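Buying a Robot Hand for a Small Lab: Your Questions

Last updated August 23, 2025

I get a lot of email about the budgeting side of our bench setup, so I've put the ones that keep coming back on one page. I run the Clata bench and I also sign for everything on it, which means I feel every invoice personally!

Where should I start, the arm or the hand?
Start with the job. We wrote down 13 tasks we wanted off our plates, crossed out the ones that needed two people anyway, and shopped for what was left. Ours was mostly small glass in and out of racks, and that pushed us toward fingers over a plain two-jaw gripper.

Who did you get quotes from?
Hustar and Imhof. Hustar was cheaper up front but charged separately for the mounting plate, the cable set and the first service visit. Imhof rolled it all together. Ask for the all-in price in writing, please, I beg you.

What did the small stuff cost?
More than I'd planned. Our line for "bits" was $644 and we ended up at $1619. That's cloth, clips, stands, spare power adapters, cables (so many cables) and a stack of glassware. Racks are cheap, so buy extras.

What kind of work are you buying it for?
Tube and rod handling at a rack, pretty much all day.

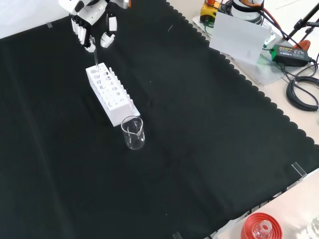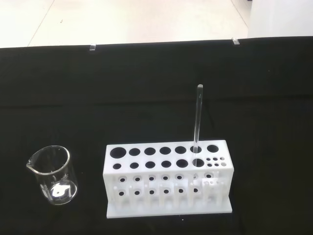
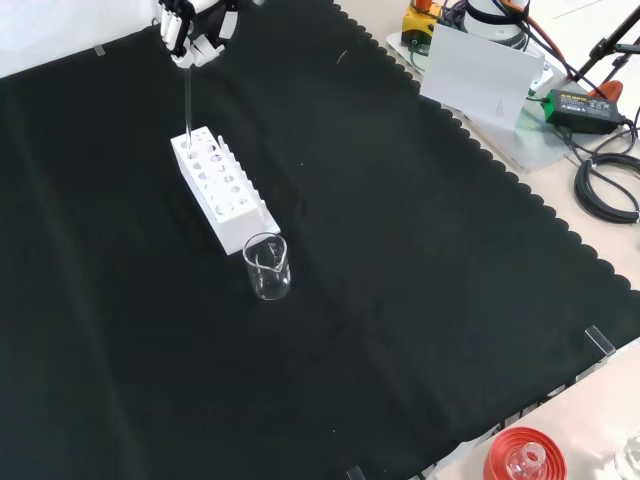

Rack and beaker on the black cloth, Clata bench.

Do I need a special table?
We didn't buy one. Do measure for the gear that ends up next to the work area, though. I drew a lovely floor plan in April with the arm and the rack on it and totally forgot power supplies. Leave yourself space on at least one side.

Is the black cloth worth it?
For us, yes. Clear glass is a pain to see on a pale tabletop. Get one bigger than you think and clip it down at the edges.

How much glass should I budget for?
We set aside $308 for the first year. I'd keep that line separate from the hand itself so you can top it up without reopening the whole thing.

Lease or buy?
We bought. Leasing made sense on paper for the first year and stopped making sense in the second. If you only have money for a short project, get the lease quote anyway and check who pays for return shipping.

What about software?
We use Drollness to plan the moves. It's licensed per seat, so count the people who'll really log in before you order. I bought too many.

Can I come and see it before I spend anything?
Sure, email me first. Bring your own rack if it's an odd size!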